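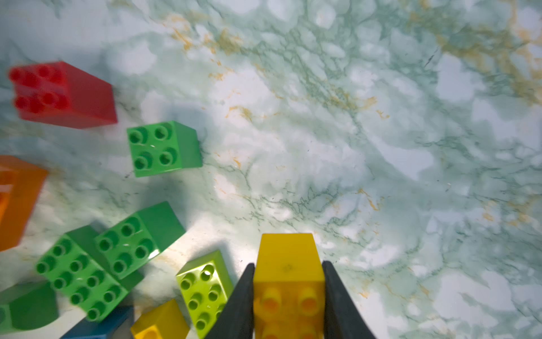

Chunky toy bricks on a marble-patterned surface

I finally made it to the Kouris open day in Miltness, and I would go back tomorrow! The old Drilari print works has been turned into a home for pattern and surface design, with more than 74 wallpapers hanging on the upper floor – florals, checks, odd little geometrics.

Savvas Politis led our tour and let us leaf through the Prodotier sample books, which smell wonderfully of old paste. Number 3848, a fern print in three greens, was my favorite, and I spent far too long trying to find where the repeat began. 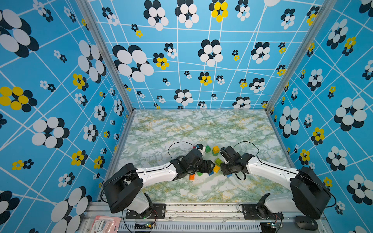

Sky-blue wallpaper with black, white and yellow clusters

After coffee we tried block printing. Mine came out crooked and I love it. Parking is tight, so take the bus. The next open day is in September, and the hand-printing table fills up early.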